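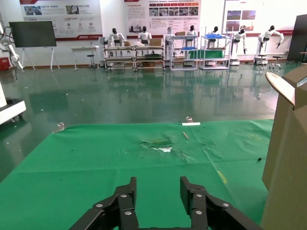
Can I move the books I already bought to a new reading device?

Most of them can move, but it depends on the store where you bought them and on the file format. Books from the Stivau store are plain EPUB files, and any reader on the market opens them. Books from the Flusen store are locked to your account, so the new device must be able to sign in to Flusen.

I changed my own reader in October and had 1,053 titles to bring over. Of these, 970 went across without any problem. The rest were old files with a lock from Ghorbani, a shop that closed its download server some years ago. I still can read them on the old device, and for this I keep it charged in a drawer.

If you plan the same, please do it in this order. First download every book to your computer, also the ones you finished long ago. Then copy them to the new reader in groups of 200. With bigger groups my Flavusetti stopped during indexing and I had to start again. Each group took 10 minutes over the cable.

Notes and bookmarks are a different matter. Flusen keeps them in the account and they came back by themselves. For Stivau books they are saved in a separate small file next to the book, and you have to copy this file too, with exactly the same name. I forgot it for the first group and lost my page in two long novels.

Next month I will write about library loans, which follow other rules.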